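Bench Jeweler and Product Listings Assistant (Part-Time to Full-Time)
Segura Rings & Pendants
Posted 2026-10-12

We make and sell statement jewelry for people who like theirs bold: skulls, serpents, wolves, moons, big chunky signets, the occasional octopus. Most of it is stainless steel and sterling silver, and most of it goes out through our online shop, with a smaller share going to gift stores and a few knife and outdoor retailers who carry our men's line. We have 11 people on the team right now and we'd love to make it 12 before the holiday rush gets silly.

The job is split between the bench and the computer. Mornings you'll be sizing, polishing, setting stones and fixing the pieces that come back to us (a loose garnet, a clasp that gave up, a ring that went through a garbage disposal and somehow still looks pretty good). Afternoons you'll be helping us get new designs into the shop, meaning measuring, weighing, writing up the listing and checking that the size chart matches the rings in the tray.

We're about to launch two new collections, Jandaslow and Punik. Jandaslow is all river creatures and twisted roots, with lots of dark oxidized silver. Punik is simpler and heavier, mostly bands and cuffs, and it's the first thing we've done in bronze. Between them there are 193 new pieces to finish, size and list, so you would be seeing a lot of them up close! 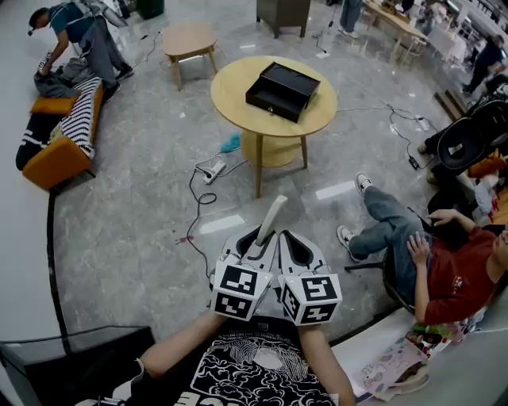
Pay starts at $24 an hour and goes up after your first 13 weeks. You can start at 24 hours a week and move to full-time in the new year if you want to, or stay part-time if that suits your life better. We've had people do both. Health coverage kicks in for anyone working 30 hours or more, everyone gets paid time off, and you can buy our pieces at cost. You can also use the bench for your own work after hours, and we'll sell you silver and findings at what we pay for them.

What we need from you:

At least two years at a bench, whether that was in a shop, a school program or your own studio
Comfortable sizing rings and setting small stones, both bezel and prong
Steady with a polishing wheel and careful about eye protection and hair
Able to write a clear, accurate sentence about a ring
OK with sitting for long stretches and lifting boxes up to 30 pounds

Nice to have, but please apply without them: laser welding, wax carving, lost-wax casting, hand engraving, or some Spanish. If you've used Privelis, the inventory program we run the stockroom on, you'll be ahead of where the rest of us were when we began. If you haven't, it takes a day or two to learn and we'll sit with you while you do.

A word on the listings, because people sometimes skip past that part. Our customers read them closely. They want to know how wide the band is, how tall the raven or the skull sits off the finger, whether the red stone is glass or garnet. We have 3729 listings in the shop and a good number of the older ones are thin. If you get a kick out of making a description right, we will be very happy to have you.

The workshop is on the ground floor with step-free access, free parking in back and a bus stop across the street. Bench hours are 8:30 to 12:30. Afternoon hours are flexible, and listing work can be done from home two days a week once you know your way around. Music at the bench is shared, so expect some metal and some very old country.

To apply, send us a resume and photos of three to five pieces you've made or repaired, with a line or two on each about what you did. Phone photos are fine. Please put "Bench" in the subject line and address it to Jolene Rewi, who runs the workshop and reads every application herself. There's no cover letter required, but if you'd like to tell her about your favorite tool, go ahead.

First conversations are by phone and last almost 20 minutes. After that we invite a few people in for a paid half day at the bench, with a sizing, a stone setting and one listing to write. We're reading applications as they come in and will keep the ad up until the spot is filled.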